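Leasingrückläufer: Seriennummern im Bestand stimmen nicht mit dem Rückgabeprotokoll überein

Wir haben über Himeck 357 Geräte geleast (Notebooks, Dockingstationen, ein paar Etikettendrucker fürs Lager). Der Vertrag läuft im Mai aus, verwaltet wird alles in Novska. Beim Abgleich mit der Anlagenliste des Leasinggebers fehlen bei uns drei Seriennummern, dafür haben wir drei andere, die dort nicht auftauchen. Vermutlich Austauschgeräte aus Garantiefällen, die nie umgeschrieben wurden. Wie bekomme ich das vor der Rückgabe sauber? Und verlängert sich der Vertrag, wenn die Geräte zu spät eintreffen?

gepo_lager

Moodley_IT

Garantietausch ist der Normalfall für solche Abweichungen. Vorgehen:

Zuerst die RMA-Belege des Herstellers heraussuchen, darauf stehen alte und neue Seriennummer. Dann beim Leasinggeber einen Nachtrag zur Anlagenliste beantragen, schriftlich und vor der Abholung. In Novska das alte Asset nicht löschen, sondern auf »ersetzt« setzen und mit dem neuen verknüpfen — sonst ist die Historie weg und die Buchhaltung findet den Zugang nicht mehr.

Zur Verlängerung: steht im Rahmenvertrag unter Rückgabe. Üblich ist eine Kündigungsfrist vor Laufzeitende. Die Frist für die Kündigung und die für den Wareneingang sind zwei verschiedene Dinge, beide prüfen.

kistenschieber

Hatten wir auch mal. Einfach alles hinschicken, die melden sich schon.

dravton77

Davon würde ich abraten. Uns wurden für ein nicht zugeordnetes Notebook 700 Euro Restwert berechnet, obwohl das Ersatzgerät auf der Palette lag. Die Gutschrift kam erst nach Vorlage des RMA-Belegs. Netzteile auch mitzählen, die stehen oft als eigene Position in der Liste.
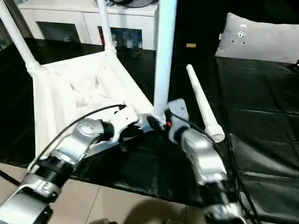 Wer muss das Rückgabeprotokoll unterschreiben, wenn eine Spedition die Geräte abholt?

Der Fahrer quittiert in der Regel nur die Anzahl der Packstücke. Den Inhalt bestätigt der Leasinggeber nach der Eingangsprüfung. Die Packliste mit Seriennummern sollte deshalb je Palette beiliegen und als Kopie im Haus bleiben.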